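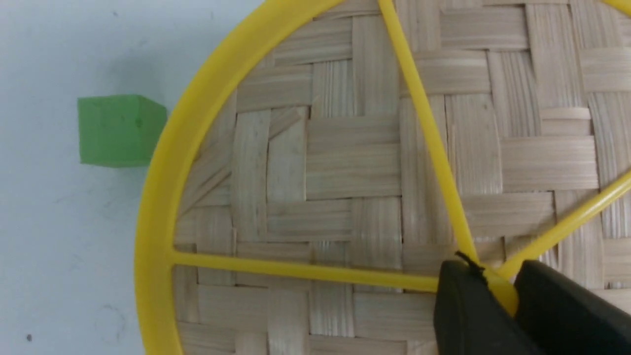 2023-09-28

Home late from robotics club and too wound up to sleep, so I may as well write. We spent the whole session on the round thing, the woven one with the yellow rim and the spokes, and I have come to feel quite tender toward it. The task sounds so simple when you say it out loud! Take the round thing by the little hub in the middle, lift it, and set it down over the green cube. I've been doing that sort of thing in my own kitchen since I was small, and it took us 23 tries this evening to get 3 I'd be proud to show anyone.

Our team is still called Woltex (I voted for Savero, which I maintain is prettier), and Cor Verbruggen was coaching us again, bless him. He has such a patient way of standing behind you and saying "slower" until you want to throw something, and then you go slower and of course he's right. The hub is small and slippery and the fingers have to come at it nearly straight, or the whole thing tips and the rim goes skating across the table. Twice it shoved the cube along with it, and once the cube went clean off onto the floor and we all got down on our knees to look for it, laughing like children.

I asked whether we could start with the cube a bit farther from the rim, and Cor said yes, for now, but that the judges won't be so kind. Fair enough. I've also promised to go through my notes from July, when the Fillero team showed us how they set their closing speed, because I know I wrote it down somewhere, probably on the back of a grocery list.

Thirteen of us are signed up for next time. I must remember to bring the long extension cord and my reading glasses.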